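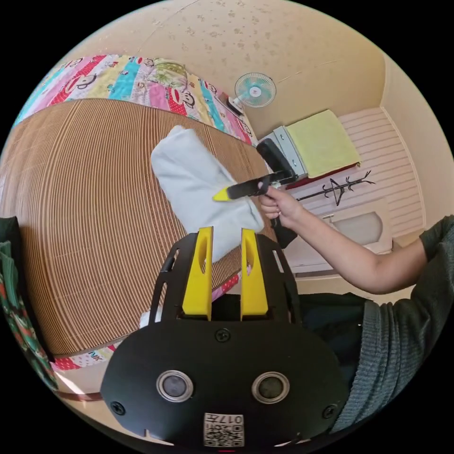 Section 5. House Rules and Good Practice for Hand-Held Gripper Work

Applies to the Nodwood hand-held gripper, left and right units, used in private homes. Revised Dec 3, 2024. If your copy has a coffee ring over the word "Revised," it is the old one and should be recycled.

Section 4 covered assembly and charging. If you skipped Section 4, go back to it. The grippers can tell.

5.1 Before you enter the home

1. Confirm that the resident has signed the consent sheet for the rooms you plan to use. A signature for the kitchen is a signature for the kitchen. It does not creep down the hall.

2. Ask who else is home and whether they know you are coming. A grandparent who wakes up to find a stranger pinching the laundry with yellow fingers has a legitimate complaint, and we will side with the grandparent.

3. Take off your shoes if the household does. Pack clean socks.

4. Check that the number on each label matches the number on your job sheet. Left and right units of a pair share a number. Two lefts do not make a pair, whatever the schedule says.

Note: Do not cover, peel, trim or decorate the label. The Ustside upload desk sorts sessions by it, and a session with no readable label goes into a folder that is opened every March.

5.2 Preparing the room

1. Leave the room as the resident keeps it. Do not make the bed, straighten the towels or hide the clutter. A robot that has only ever met tidy bedrooms will be of very little use to the rest of us.

2. Put away the following, with the resident's help: mail, medicine, ID cards, family photos, and any screen that is switched on. If the resident would rather cover a photo than move it, a dish towel is fine.

3. Look at the windows. Daylight is welcome, but if you can read a street sign or a neighbor's license plate from where you stand, ask to draw the curtain. If the room then becomes too dark to work in, turn on the ceiling light.

4. Turn off any fan that points at your work surface. Cloth that moves on its own is a different task with a different job sheet.

5. Clear a place to set the grippers down between takes. It should be flat, at least as wide as both units, and not the floor. Every cracked housing in our repair drawer has a floor in its history.

Caution: Woven mats, loose knits and crocheted covers can catch in the finger slots. Keep the fingers above the weave when you approach. If a strand catches, stop, open the fingers all the way and free it by hand. Do not pull. Residents remember pulling.

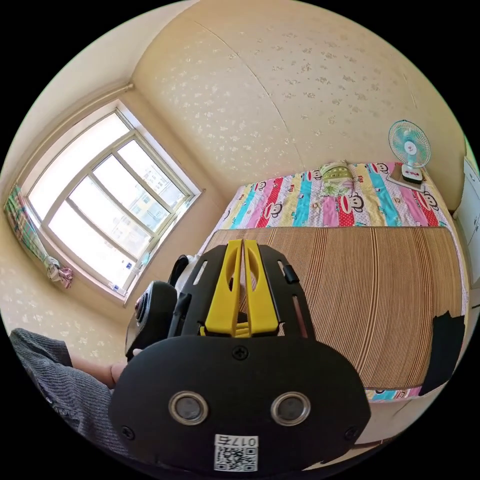
5.3 Holding the gripper

1. Take hold of the handle with your whole hand and keep your wrist loose. If your knuckles turn white after a minute, you are strangling it.

2. Push long sleeves back from the hand. A cuff that slides over a lens ruins a take quietly, and you will hear about it two weeks later.

3. Open and close the fingers 5 times, slowly, before the first take. The motion should feel even. A gritty feeling usually means lint. See 5.6.

4. Point the fingers at the work, with the object in front of them and the rest of you behind. Your face does not belong in the session. Watch for mirrors, wardrobe doors with a shine to them, and dark windows in the evening.

5.4 During a take

1. Move at the speed you would use if you were folding your own things and had no train to catch. Very slow motion looks careful and teaches the wrong lesson.

2. Pick up soft items by an edge or corner. Grabbing the middle of a garment works, and so does eating soup with a fork for a while.

3. Touch only what is on the job sheet. If the sheet says cloth, the pillow is none of your business.

4. If you drop something, pick it up with the gripper and carry on. Dropped items are useful. Do not apologize out loud; the microphone picks it up, and so far we have a great many apologies on file.

5. Rest both hands for 2 minutes after every 15 minutes of takes. This is a rule. The people who called it a suggestion now own wrist braces.

Caution: Never use the gripper on a person, a pet, a hot surface, a blade, or anything plugged into the wall. Never let a child hold it during a take, even a very persuasive child.

5.5 When the resident asks you to stop

1. Stop.

2. End the take, set both units down, and ask whether they would like a break or would like you to leave. Either answer is fine. You do not need to know why.

3. If they want a take removed, mark it on the job sheet with the letter R and tell them you have done so. Do not argue for the take, however beautifully you folded that shirt.

5.6 Leaving the home

1. Put everything back where you found it. If you found it crumpled, ask before leaving it folded -- some people crumple with intent.

2. Wipe the fingers with a dry cloth and check the slots for lint, hair and thread. Do not use the resident's towel.

3. Check that all the face plate screws are seated. Finger-tight is not tight. Use the short driver in the kit lid.

4. Walk the room once with the resident and have them initial the sheet. Leave them the card with the Hoàng help line, which handles both consent questions and missing socks.

5. Upload within 8 hours using the Vulgate client. Closing the laptop lid pauses the upload, and the client will not mention this to you.

Note: Damage to the resident's property, however small, goes on the yellow form the same day. A snagged thread counts. So does a scuff you are fairly sure was already there.

Section 6 covers cleaning and storage, including what to do about cat hair.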